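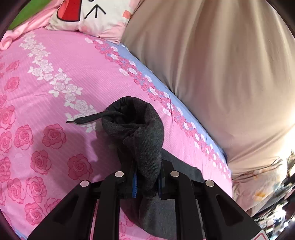
How long should I wait before suggesting a second date?
A day or two is plenty, and if you had a good time you can say so that same night.

Home | Forums | Dating & Relationships | Books | Log in

Posted November 13, 2018 by Bayu Saragih

I ask because I had dinner with a lovely woman at Mirkerley and we talked about novels until they stacked the chairs – and then my brother told me to stay quiet for 3 days!

urnar_reader
Oh, your brother means well, but please don't listen to him. My husband texted me before I'd even found my car keys, and I was so tickled I read it twice.

Latuheru
I'll disagree a little, kindly. I like a bit of room to think after a first date, and a quick message can feel like homework.

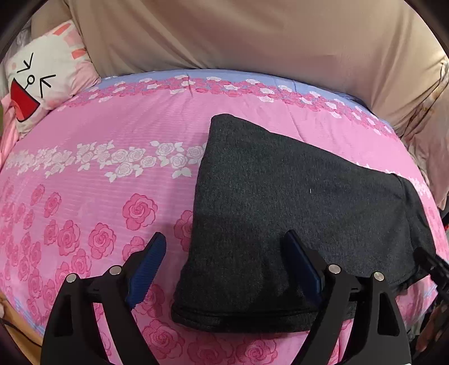 What should the message say?
Mention one thing you talked about and offer a particular plan.

urnar_reader
Fair enough, Latuheru, though she can always answer later, can't she?

Tirta Lumbantobing
Lend her a book, Bayu! Then she has to see you again to give it back (mine was 900 pages, so it took until April).

Last updated: 10 replies hidden, thread open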